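Garnudo Mixed-Item Bin Picking Cell
Equipment hire and sales / Returns and small parts

We list the Garnudo cell because customers keep asking for it. We also use one, and our notes below are less cheerful than the maker's leaflet. Read both before you call.

What it does
The arm takes loose items out of an open metal bin, one at a time, and passes them to a chute or a belt. Garnudo sells it for returns counters and sorting rooms, where a tote can hold anything. The leaflet says "hands-free." Our packers laughed at that, then asked who would be clearing the jams. They would.

What it has to deal with
Boxes of the same size are easy and you probably don't need this cell for them. Mixed small goods are the real test. A crumpled clear plastic package throws bright reflections, and a shiny silver item isn't much kinder. A red toy building block sitting just below the package is the sort of item we'd expect any picker to manage, so don't let a salesman demo with blocks alone. Bring your own worst tote.
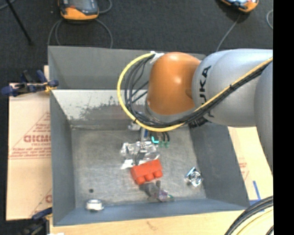 Supplied with the cell
KUKA arm with gripper
Sheet-metal bin and 2 clamps
Tusix control software, one seat
Spare finger tips, 3 sets
Floor guarding is quoted separately. Ask for that quote first.

What changes for your staff
At our Gittins Road site the cell didn't remove a job. It moved one. The person who used to sort now fills bins, watches the queue and picks out whatever the gripper refuses. Two of our sorters like it better, mostly for their backs. A third asked to go back to the bench, and we let her. The pace is set by the machine now, and breaks have to be planned around it. Talk to your people about that before delivery, and pay them for the training hours.

Numbers
Rated by the maker at 2,000 picks per shift. In our first week we got 67 percent of that, with a trained person standing by all day. It has improved since. We won't print a payback time, as every one we've been shown left out the person standing by.

Also consider
The Mosum tilt bench costs far less and needs no programming. For low volumes we'd buy that.

Trials
Wednesday mornings at Gittins Road, by appointment. Your items, your staff, our coffee.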